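Duas mãos robóticas numa bexiga: como dosar a força sem estourar?
Comunidade Oficina Aberta > Robótica caseira > Manipulação

sovgate_oficina
Membro desde agosto

Gente, socorro! Montei com uns colegas uma bancada de dois braços na oficina compartilhada aqui do bairro (o projeto a gente chama de Casta, não me perguntem por quê, ficou) e resolvemos usar bexiga como teste de delicadeza. A ideia é a seguinte: uma mão segura a bexiga de leve, a outra estica por cima uma película fina com formato de rosto, dessas de máscara facial, e as duas alisam até assentar. Parece bobagem, mas é um ótimo jeito de descobrir o quanto o controle de força da gente é ruim.

O problema é que eu só tenho a corrente dos motores dos dedos pra estimar a força. Não tem sensor na ponta. Com o limite em 60 (na escala do meu driver, que vai até 1000) a mão fecha e nem encosta direito, a película escorrega toda pra um lado. Subo pra 211 e a bexiga vira pra lá e pra cá, ou vai embora rolando pela mesa, ou faz aquele barulho de borracha rangendo que dá arrepio na nuca. Já foram 47 bexigas desde que começamos. Sim, eu contei, porque quem compra sou eu.

Coisas que já tentei:
Fechar os dedos bem devagar. Melhora um pouco, mas aí o outro braço chega antes e empurra tudo.
Encher menos a bexiga. Fica mais mole e perdoa mais, só que a película enruga.
Filtrar a leitura da corrente com média móvel. Ficou bonito no gráfico e na prática atrasou a reação.

Alguém já fez algo parecido sem gastar com sensor tátil? Aceito gambiarra, aceito bronca, aceito tudo.

bancada_do_fundo
Respondeu à pergunta

Já passei por isso com balão e com saquinho de plástico, e te digo que a corrente serve sim, mas pra detectar contato. Pra medir força ela é péssima nessa faixa, porque o atrito da transmissão do dedo come quase todo o sinal. Eu perdi um mês inteiro tentando calibrar e no fim desisti.

O que funcionou comigo foi trocar a lógica. Em vez de mandar o dedo fechar até a corrente X, eu mando o dedo ir até uma posição que fica um tantinho pra dentro da superfície da bexiga, com o ganho de posição bem baixo. O dedo vira uma mola fraquinha. Se a bexiga empurra, ele cede. A corrente fica só de guarda: passou do limite, abre tudo. Esse limite pode até ser o seu 211, desde que ele só sirva de emergência.

Outra coisa, você falou que um braço chega antes do outro. Isso pra mim é metade do seu problema! Coloca um ponto de espera pros dois, um pouco afastado da bexiga, e só libera a aproximação final quando os dois confirmarem que chegaram. Depois disso, usa a mesma trajetória espelhada e o mesmo relógio. Se cada braço tem o próprio controlador, confere se o atraso de comunicação é parecido, que no meu caso um deles vivia engasgando por causa de um hub USB vagabundo.

E põe um pano embaixo da bexiga, se ainda não pôs. Toalha velha resolve. Mesa lisa com bexiga é pedir pra correr atrás dela pela oficina.

pellegrini_maker
Respondeu à pergunta

compra um sensor de força logo kkk vai gastar menos que em bexiga

sério agora, passa um pouquinho de talco no dedo. o meu rangia igual e parou. não sei se atrapalha a película, nunca usei isso

sovgate_oficina
Autor da pergunta

Voltei! Primeiro, obrigada aos dois (até pela zoeira do sensor, que doeu porque é verdade). Passei a tarde toda na oficina mexendo nisso, fiz a mola fraca do jeito que o bancada_do_fundo explicou e coloquei o ponto de espera. Baixei o ganho de posição dos dedos até ficar quase ridículo, dava pra empurrar com o mindinho. Que diferença! O pano já estava lá, mas agora é uma toalha cinza mais grossinha, toda desfiada na borda, que era de limpar graxa e foi promovida.

Vão aí duas fotos da bancada, com a bexiga azul:

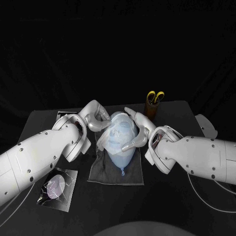
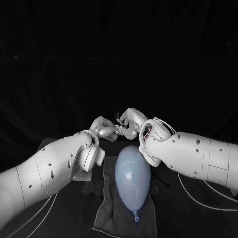 O que ainda me incomoda é o polegar. Nos outros dedos a mola fraca resolveu, mas o polegar tem uma folga diferente e quando inverte o sentido dá um tranquinho. Por enquanto estou fazendo ele chegar sempre pelo mesmo lado, nem que precise abrir um pouco mais antes, e aí a folga fica sempre do mesmo jeito. Feio, porém aceitável. O talco eu testei só no dedo, sem película nenhuma por perto, e o rangido diminuiu bastante. Com película tenho medo de ela não grudar mais.

Ah, e achei o engasgo de comunicação também! No meu caso não era hub, era o meu próprio código gravando log no disco dentro do laço de controle. Que vergonha. Tirei dali, joguei numa fila em outra thread e os dois braços passaram a sair juntos do ponto de espera.

bancada_do_fundo
Comentário

Log dentro do laço, quem nunca. Sobre o polegar: chegar sempre pelo mesmo lado é o que eu faço até hoje, pode manter sem culpa. Se quiser refinar, mede a folga com o dedo encostado em algo rígido, invertendo o sentido bem devagar, e soma esse valor no comando só quando a direção mudar. Mas faz isso depois de uns dias de uso, que a folga do meu mudou bastante no começo.

E guarda o valor do ganho que você usou em algum lugar que não seja a sua cabeça. Eu perdi o meu duas vezes.

sovgate_oficina
Comentário

Anotado num arquivo e na parede, com fita crepe. Vou medir a folga na semana que vem e conto aqui o que deu.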